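4.2 Seating adjustment and reported comfort among used-car buyers

The survey described in Section 3 was sent to households in the Clurnthorpe area that had bought a used compact crossover within the previous year. A total of 203 replies were usable. Most respondents drove the vehicle on five or more days a week, and a large share used it for both commuting and family errands. The questions in this section concern the driver's seat only; rear seating is treated in Section 4.3.

Respondents were asked how often they changed the seat height, the seat distance, and the angle of the backrest. They were then asked to rate their comfort at the end of a normal trip. Drivers who shared the vehicle with another adult changed the seat far more often than those who did not, and they also gave lower ratings for comfort. The difference was largest in vehicles without a memory setting.

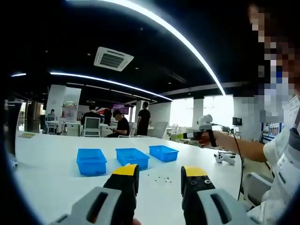

Figure 4. Three blue bins on a white tabletop, with small dark pieces in the foreground.

A possible reading of this result is that shared vehicles are seldom returned to a position that suits either driver. Several written comments support this view. One respondent noted that the backrest was "always a little wrong" and that correcting it on a short trip did not seem worth the effort. Others stated that they had learned to adjust the distance but had never used the height lever, and a few had not known that their vehicle had one.

The owner's manuals for the vehicles in the sample were reviewed with this point in mind. In the Bandine guide to used-car handover, which some local dealers follow, seat adjustment is covered in a single paragraph near the end of the checklist. It comes after the sections on tire pressure and the spare key. Dealers who followed the guide were not found to give a longer seat demonstration than those who did not.

A follow-up exercise was then arranged with 32 of the respondents. Each was shown how to set the seat in a fixed order, beginning with height and ending with the head restraint. They were asked to keep a short trip log until they had driven 200 miles. The log recorded the time of departure, the length of the trip, and a comfort rating on a scale with 4 steps. 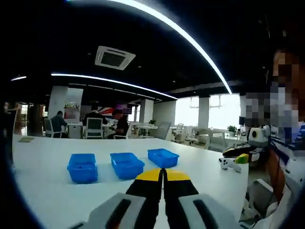

Should the seat height be set before the seat distance?
Height should be set first. Raising or lowering the seat changes how far the driver's feet are from the pedals, so any distance chosen earlier will need to be corrected.

Ratings in the trip logs were higher than those given by the same drivers in the survey. The gain was clear for trips of moderate length and small for very short trips. Drivers of shared vehicles improved the most, although their ratings remained below those of sole drivers. The Karakaya comfort index, applied to the same logs, gave a similar ranking of the two groups and is reported in full in Appendix B.

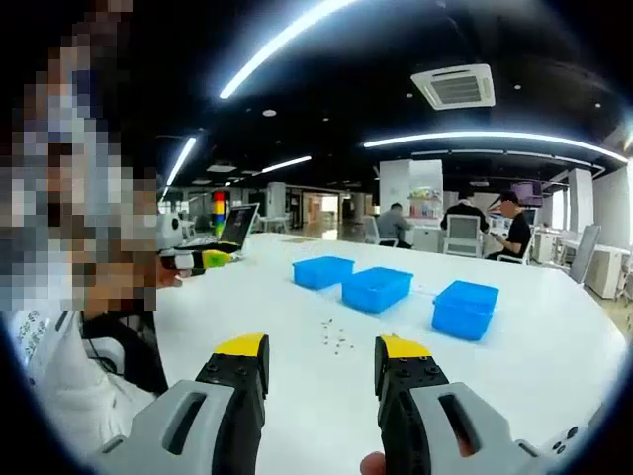 Figure 5. White table with the two yellow-tipped fingers held apart.

Certain limits apply to these findings. The follow-up group chose to take part and may have been more interested in comfort than other owners. Trips were logged in mild weather, and heavy winter clothing is known to alter seating position. Seat wear was not measured; the older vehicles in the Nosero subsample may have had softer cushions, which would lower the driver in a way that the lever position does not show. A second round of logs is planned for October, with cushion height recorded at the start and at the end of the period.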